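Bench tops and hand tools - quick tips

Doing this between jobs so excuse the typos. Most of it's about white bench tops and the hand tools that end up on them. Got asked about both again in May.

White top first. People reckon it's mad for a workshop. Shows everything. Well yeah, that's why I like it - drop a grub screw and there it is. Same for circlips, springs, the wee washer you swore was in the packet.

It will mark. Faint specks, little scratches, grey smudges. Live with it. For the smudges try in this order:

Warm water, drop of dish soap, soft cloth.
Bicarb paste, leave it ten minutes, wipe, dont scrub.
Metho on a rag, windows open. Test a corner first.

No steel wool. No green scourer either, it dulls the surface and then the dirt gets a grip.

Keep the middle clear. Anything that lives on the bench permanently gets pushed to the sides, walls behind to stop stuff rolling off. Pale walls too if you're painting, bounces the light back down where your hands are.

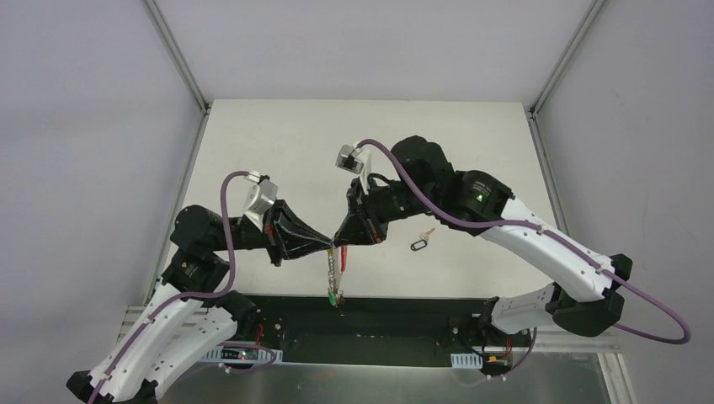 Off-white top, pale walls at the back and side, rails down the edges.

Rails and corners - grit packs into the join where the top meets the rail. Old toothbrush, then vacuum, then damp cloth. Wet first just makes mud. Check the corner brackets while you're down there. Snug them up by hand, quarter turn with the key, stop.

Cables. Follow the thing they belong to and fix them every so often along the way. Leave slack at anything that bends. Too tight and it goes at the joint, too loose and it catches your sleeve. Velcro over zip ties if you think you'll ever move it (you will).

Hand tools now. Coloured grips are worth having on a white bench, red or yellow, you find them without looking. Black ones vanish into the drawer.

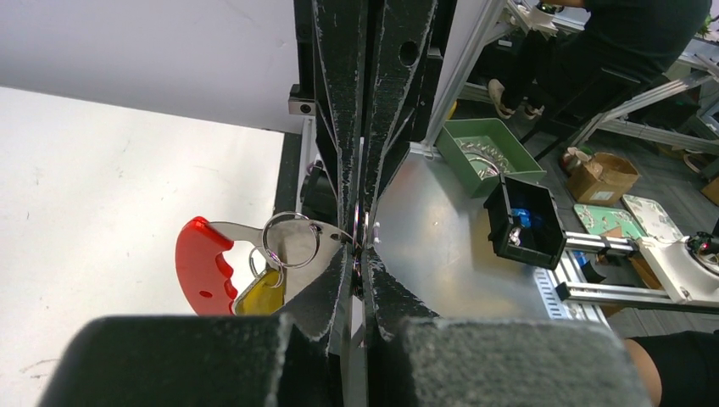
Wipe the grips with soapy water and a bit of cloth round a skewer for the finger notches. Never petrol, goes sticky after. Metal parts get a dry wipe, then one drop of light oil at the pivot, work it back and forth, wipe off what comes out. One drop. I used the Lirton stuff for years, now whatever's in the tin.

Bits of loose ring or wire - hang them on a hook, not in the tray, they tangle with evrything. Po-yen Chang put me on to a row of 6 cup hooks under the shelf and I've not gone back.

Shelf height, some 700 mm above the bench suits me. Shorter people go lower.

Scratched black paint on tools, leave it. Only touch up if there's rust starting.

Will add a bit on drawer liners when I get a minute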